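September 21, 2022

Range check on the Kakent after the Clanditton trip

Picked the car up from the depot at 8 in the morning with the pack showing 95 per cent. Seema Dwivedi had already swapped the winter tyres off and set cold pressures to the placard figure, so there was nothing to do but zero the trip meter and log the odometer. Cabin set to 21, fan on auto, no seat heat. Kept to the posted limits the whole way out and stayed in the right lane on the divided stretch.

Outbound to Clanditton was into a headwind. Consumption on the dash looked high for the first half hour and then settled once we were past the quarry. The dash average and the logger do not agree. The dash reads lower, same as last time. I am using the logger numbers from now on and will go back and strike the dash figures out of the older entries when I get a chance.

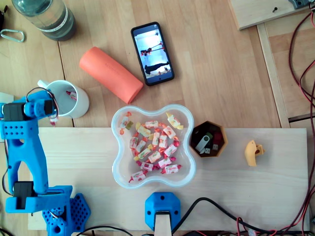
Charged at the Galanis site behind the arena. First stall would not start a session, second one did after the card was tapped twice. Peak was 98 kW, held for a few minutes, then a step down well before I expected one. The pack temperature channel was flat through the whole session, so either the sensor message has dropped off the bus again or the logger lost that channel when it restarted. Seema thinks it is the logger. She saw the same flat trace on the bench with the old firmware and it went away after a reflash. I have left the firmware alone until the next run so that we have the same setup for both legs.

Total distance for the day was nearly 300 kilometres. The return was easier with the wind behind. Did not use the heater after Brindberg. Regen was left in the stronger of the two modes for both directions. Last time I changed it partway and the numbers were no use for comparing anything.

Things noticed on the road, in no order:

Lane centring drops out on the long curve past the grain elevator, both directions. No chime when it goes, only the icon turning grey. Happened in the spring too.

Charge port door sticks half open. Pushing on the hinge side closes it. Needs a clean and some silicone spray, not grease.

Wiper smear on the driver's side. New blades are in the second drawer under the bench, left of the torque wrenches.

The update notice came up again at start. Dismissed it. Please do not accept it, whoever drives next. I want the current version kept until the cold-weather runs in December are done, or we will be comparing two different cars.

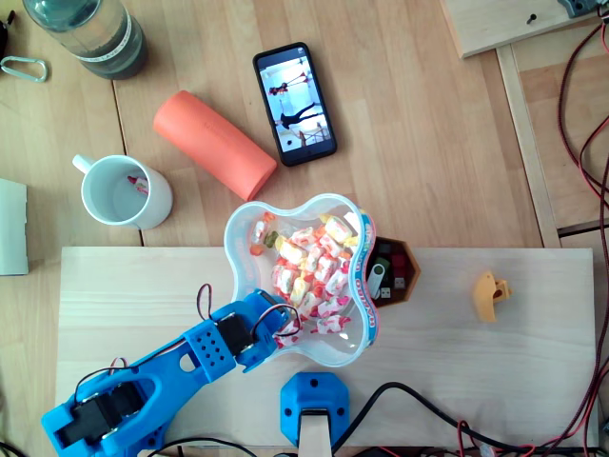 Logger files are copied to the shared drive under the Clanditton folder. The first file is short and can be ignored, it is only me backing out of the bay. The second has both legs with the charge stop in the middle. Time stamps are an hour off because the logger clock is still on standard time. I corrected for it in the spreadsheet, not in the raw file.

Seema asked whether the tyre change alone could account for the difference from the spring run. It might be part of it. The spring run was also colder and had two people and the test gear aboard, so I would not put a figure on the tyres from this. To settle it we would have to do the Brindberg loop twice in the same weather, once on each set, and that means booking the hoist.

To do before the next run:

Reflash logger, check pack temperature comes back on the bench first.
Ask Galanis for the session record so I can compare their energy figure to ours.
Port door.
Blades.
Find out who has the spare charging card. It is not in the glovebox.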